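4.2 Sorting at the source

Six offices in the Ronska building took part, 230 staff in all. Bags weighed every evening, same scale. Plastic bottles were the bulk of it — coffee cups second. Lined bins did better than bare ones, mostly becuase cleaners emptied them more often. 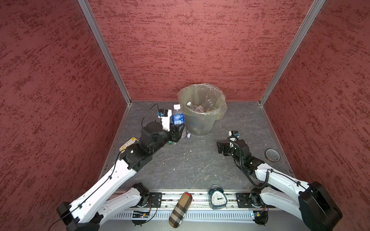
Figure 5. Lined bin with plastic bottles.

Girkero objected at this point that weight tells us little, bottles being light, and that volume should of been logged too. Fair. Volume was only noted in the last two weeks, too short for a trend. We keep weight as the main measure and come back to volume in the next section.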